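Hallorley Kitchen Table Nights open for a second season

FOR IMMEDIATE RELEASE
November 15, 2018 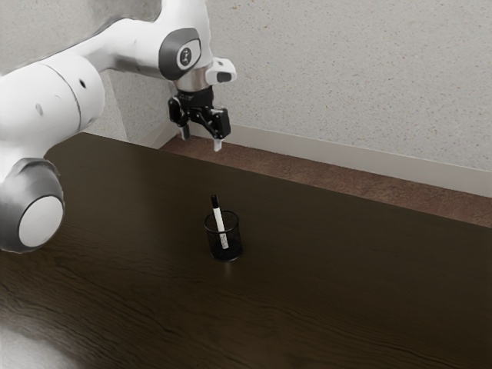 I've been writing the press releases for Hallorley Hall since before it had a working furnace, and this is the one I've most looked forward to sending. Kitchen Table Nights are coming back for the winter, with more evenings, a bigger soup pot and a proper coat rack (finally!).

If you missed us last year, the idea is pretty simple. You come in out of the cold, you get a bowl of something hot, and you sit down with neighbours you may or may not know to play cards, mend a sweater, write a letter or just talk. There's no program and no speaker. People asked me all last winter when the "real" event was going to start, and by then they were usually on their second bowl.

We ran the first season on a bit of a hunch. By the time we wrapped up we had served 743 bowls of soup, and I can tell you the split pea was the clear favourite, with the curried squash well behind it. The fish chowder has its defenders too, and they write to me.

For the new season we've got 33 evenings on the calendar, all starting at 6 p.m. and finishing whenever the dishes are done. Doors open half an hour early if you'd like to help chop onions. Supper is pay what you can, and the jar by the door takes coins, bills and, on one occasion last year, a very nice jar of pickled beets.

A few things are new. Vermeulen Bakery is sending over the bread, so you'll get dark rye and a soft white loaf at every supper, plus cinnamon buns on the first evening of each month. I tried the rye in October in the name of research and went through most of a loaf standing up at the counter. Fesis, the yarn and fabric shop across from the post office, is lending us a mending basket with needles, darning wool and a tin of odd buttons. Bring the mitts with the hole in the thumb -- you know the ones.

Diler Hardware has also given us a good price on folding chairs, which brings us up to 63 seats. Last winter we had folks eating on the stairs, and while they were very cheerful about it, I'd like everyone to have somewhere to put their elbows.

We're keeping the 2 house rules from last season. Phones stay in your coat, and if somebody is sitting alone, you ask them whether they'd like to be dealt in. They're allowed to say no! Some people come for the quiet and the soup, and they're as welcome as anybody.

You don't need to book for yourself or your family. If you're bringing a larger group, please let us know the day before so we can stretch the pot. There is always a vegetarian soup on the go, and the allergy list gets written up on the chalkboard beside the kitchen hatch. The side entrance has a ramp, and parking is free behind the hall once the snow's been cleared.

We could still use board games with all their pieces, decks of cards (ours are getting sticky) and soup recipes that work for a crowd. Drop them off at the hall office on any weekday morning, or hand them to whoever is stirring.

Reporters and photographers are welcome at any of the evenings, though I'll warn you that you'll be given a bowl and probably a tea towel. For interviews, the full calendar or the split pea recipe, get in touch with me through the Hallorley Hall office.

-30-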